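Bralum 研究部 ― 私たちについて
手持ちグリッパーによる実演データ収集と、両手操作方策の学習 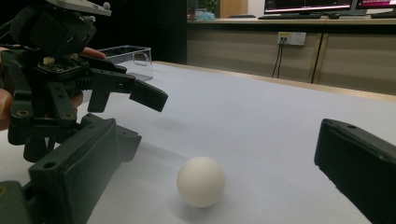
共同研究先のBestelからは、初回の打ち合わせで次のような指摘があった。人が道具を持って集めた動作は速すぎるし、迷いも混ざる。そのまま学習させればロボットは迷い方まで覚えるのではないか、という。この指摘は妥当であり、当研究部の手法の大半は、速さと迷いをどう扱うかに費やされている。以下では、組織の概要に続けて、手法と現時点の結果、その限界を記す。

組織と担当範囲

研究部はBralumの一部門で、ハードウェア、データ、学習の各班からなる。製品の設計や販売は行わない。業務は、小物の把持と受け渡しに関する方策の学習、その評価手順の整備、および社内外への技術報告である。

進行中の計画は二つある。Dredness は収集用の手持ちグリッパーと記録系の開発で、Kelmendi は収集した実演から方策を学習し、実機で評価する系統の開発を指す。両計画は座標系と時刻の定義を共有しており、一方の変更は必ず他方の試験を経て反映される。

収集方法

実演者は左右の手に一台ずつグリッパーを持ち、卓上で作業を行う。各グリッパーには広角カメラを取り付け、指先と作業対象が常に同じ位置関係で映るようにしている。実機のアームにも同じ形状の指と同じ取り付け角のカメラを用いるため、学習時と実行時の視点の差は小さい。遠隔操作は用いない。遠隔操作では指令値がそのまま得られる利点があるが、軽い球のように触れただけで動く対象では、操作遅延の影響が大きく、実演の品質が安定しなかった。

記録する量は、画像列、グリッパーの六自由度の姿勢、指の開き幅の三種類である。力は計測していない。姿勢は画像と慣性計測から推定し、左右のグリッパーの相対姿勢は、双方の軌跡を同一の地図に登録したうえで求める。相手側のグリッパーが画像に映る区間では、その見え方を相対姿勢の検証に利用する。推定値と見え方が一致しない区間は自動で印を付け、担当者が確認する。

対象物は球、円筒、薄板、布の四系統に分けている。球は形状が単純で、姿勢の表現に曖昧さが少ない一方、接触の順序を誤ると転がる。左右の指が同時に触れたか、片側が先に触れたかによって結果が変わるため、時刻同期の誤差が直接現れる。同期系の変更後に最初に行う試験は、球の把持と決めている。

速さと迷いの扱い

Bestelの指摘に対しては、次の処理を行っている。

まず、実演を等時間間隔ではなく、指先の移動量に基づいて再標本化する。実演者が静止して考えている区間は短く圧縮され、接近から接触までの区間には十分な標本が残る。ただし、指の開閉中は移動量が小さくても圧縮しない。開閉の途中を省くと、方策が把持の完了前に持ち上げを始める傾向が出たためである。

次に、往復運動を検出する。いったん近づけた指を戻し、再度近づける動作は、迷いの場合と、対象が動いたことへの修正の場合がある。前者は学習から除き、後者は残す。判別には対象の画像上の変位を用いるが、変位が小さい場合は判別できない。その場合は残す側に倒している。修正動作を失う損失のほうが、迷いが混入する損失より大きかった。

最後に、実行速度を実機の制約に合わせて調整する。人の手の加速度はアームの上限を超えることがあり、軌道の形を保ったまま時間軸だけを伸ばす。受け渡しのように左右の動作が依存し合う区間では、両腕に同じ伸縮率を適用する。別々に伸縮すると、片腕が先に指を開いてしまう。

学習と評価

方策は、直近の画像と指の開き幅を入力とし、短い区間の動作列をまとめて出力する。動作は現在のグリッパー座標系からの相対量で表し、机や部屋に固定した座標は用いない。これにより、収集場所と評価場所が異なっていても、座標の再較正を必要としない。

基準となるデータセットは3000件の実演からなる。自動検査と目視確認により、このうち257件を学習から除外した。除外の理由で最も多いのは姿勢推定の途切れで、無地の天板にカメラが近づき、画像上の特徴点が不足したときに生じる。次に多いのは、手や道具による長時間の遮蔽である。途切れた区間を補間して使う方法も試したが、補間区間の前後で動作が不連続になり、採用を見送った。

球の把持課題では、初期位置を変えた試行における成功率は94パーセントであった。成功の条件は、球を天板から持ち上げ、所定の位置で保持し続けることとした。再標本化を行わない場合、失敗の多くは接触直前の停止であり、方策が球の手前で静止したまま動かなくなる。静止区間を多く含むデータで学習した方策に典型的な挙動で、Bestelの予想とも一致する。往復運動の除去だけを省いた場合は、成功率への影響は小さかったが、把持までの所要時間が延びた。

評価の初期位置は、卓上を格子に区切った40か所とし、学習データの収集者とは別の者が配置を行う。失敗した試行のやり直しは認めない。通信断など、方策と無関係の原因で中断した試行に限り、記録を残したうえで再試行する。

既知の限界

姿勢推定は天板の模様の少なさに弱い。周囲に機器や家具が映っていれば推定は安定するが、カメラが真下を向く作業では依然として途切れが生じる。

力を計測していないため、柔らかい対象の握り込み量は画像と開き幅からの推定に頼っている。変形の小さい対象では、握り不足と握り過ぎを区別できない。指先に触覚素子を組み込む試作をDrednessで進めているが、配線が指の可動範囲を狭めるという問題が残る。

透明な容器への収納も、成功率の公表に至っていない。縁の位置を誤り、容器に指を当てる失敗が目立つ。原因が画像の解像度にあるのか、実演の偏りにあるのかは切り分けの途中である。

両手の受け渡しについては、左から右への方向の実演が多く、逆方向の性能が劣る。画像を左右反転して補う方法は、指の部品が左右対称でないため、そのままでは使えない。逆方向の追加収集は7月に開始する予定である。

データと報告の扱い

実演者には、収集の前に記録範囲と保存期間を説明し、同意を得る。顔や書類、画面の文字が判読できる区間は、保存前に不鮮明化する。音声は記録しない。

技術報告には、除外件数、再試行件数、評価に用いた方策の版を必ず記載する。成功した試行のみを抜き出した動画は作成しない。共同研究先には、失敗試行を含む評価記録の全体を提供している。

共同研究および手法に関する問い合わせは、当社ウェブサイトの研究部窓口で受け付ける。対象物の材質、寸法、想定する作業速度を添えていただければ、適用の可否を検討のうえ回答する。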